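Notas para a fala: "Comprar menos roupa, usar mais tempo"
Kimutai Tanui, Onotora
25/5/24

Abertura (falar devagar, esperar o pessoal sentar)

Boa tarde. Peço desculpa desde já pelo meu português. Aprendi a língua já adulto e ainda confundo o género de algumas palavras. Se eu disser uma coisa estranha, levantem a mão.

Vou falar de roupa de desporto em segunda mão. A Onotora tem uma loja pequena e uma oficina atrás dela. Em fevereiro recebemos 2698 peças. Dessas, 262 não serviam para vender e foram para a oficina. É destas 262 que eu quero falar hoje.

Slide 2. Porque é que as peças chegam

A maior parte das pessoas não traz roupa estragada. Traz roupa de que se cansou, ou que comprou para um desporto que deixou depois de poucas semanas. Contar a história dos calções de ciclismo com a etiqueta ainda presa. (Se o tempo for curto, saltar.)

Slide 3. O que estraga os tecidos técnicos

Três coisas: calor, amaciador, velcro.
O calor da máquina de secar cansa o elastano. A peça fica larga na cintura e não volta.
O amaciador deixa uma película na fibra, e o tecido absorve pior o suor. Muitas pessoas pensam que a camisola é de má qualidade, quando o problema é a lavagem.
O velcro de outra peça prende nas malhas abertas e puxa os fios. Fechar sempre antes de lavar.

Perguntar à sala: quem usa amaciador em tudo? Esperar as mãos.

Slide 4. Como fazemos a triagem

Usamos uma folha que se chama Graro, feita pela minha colega Sima. Cada peça recebe uma nota de zero a 100. Com 80 ou mais, vai direto para a loja. Abaixo disso, alguém da oficina olha de novo e decide: coser, cortar para remendos ou reciclar.

Não explicar a folha toda, só mostrar as colunas do cheiro, das costuras e do elástico.

Slide 5. Malhas 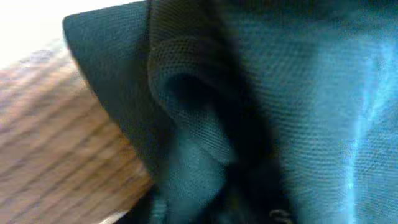

As malhas são as mais difíceis de remendar. A agulha normal corta o fio e o buraco cresce. Nós usamos agulha de ponta redonda, linha de poliéster e ponto em ziguezague pouco apertado. O remendo deve esticar na mesma direção que o tecido à volta. Eu demorei muito tempo a compreender isto e estraguei algumas camisolas boas.

Slide 6. Oficina aberta

O curso chama-se Skiller e é para quem nunca coseu. Cada pessoa traz uma peça sua. As máquinas são nossas, as linhas também. Dizer que as inscrições se fazem ao balcão, em papel.

Perguntas. Se perguntarem pelos preços, passar a palavra à Sima.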